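Pay for the Boring Hour

Momine sells a two-armed tidying service by the visit. You pay 191 dollars, a unit comes to your home, and it sorts what you tell it to sort. Brisik charges 266 for much the same visit, and people keep asking me which one to book. I think most of them are asking the wrong question.

The sales pages for both firms talk about speed. I don't care about speed. My living room took four years to get this bad and it can wait another afternoon. What I want to know is how a service deals with soft things – bags, clothes, sacks that slump when you touch them. A hard box is easy. A shopping bag full of shirts has no fixed shape, and a gripper has to find a place to hold it.

Momine does offer a longer visit at 385, with a person on call the whole time. Sirkka Heiskanen, who books these visits for a block of rentals in Belton, buys only that one. Her reasoning is that the short visit ends on a clock, and a half-sorted room is worse for her than an untouched one. I agree with her. The cheap visit is priced to get you in the door.

I would also like both firms to stop showing bare white kitchens in their ads. Show a glass table with too much on it. Show cables on the floor. Anyone who needs this service lives in a room like that, and we can judge for ourselves.

My own view is that 385 is fair for a crowded room and 191 is a poor deal for almost any room. If Momine dropped the short visit in June, I would not miss it.

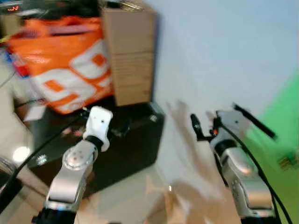
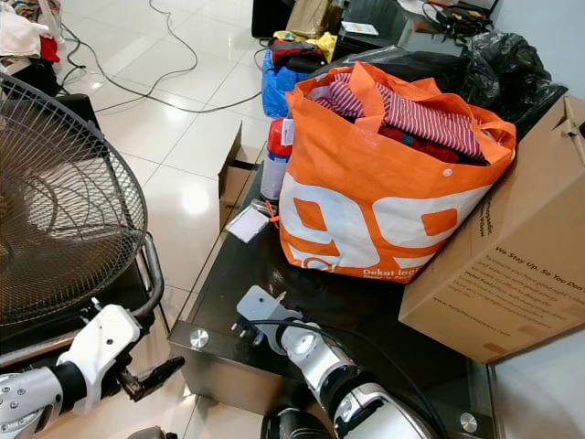
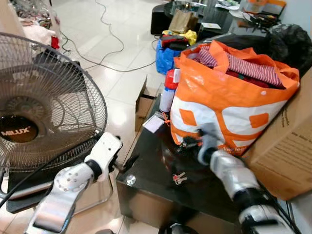
Both arms at work around the orange bag and the cardboard box.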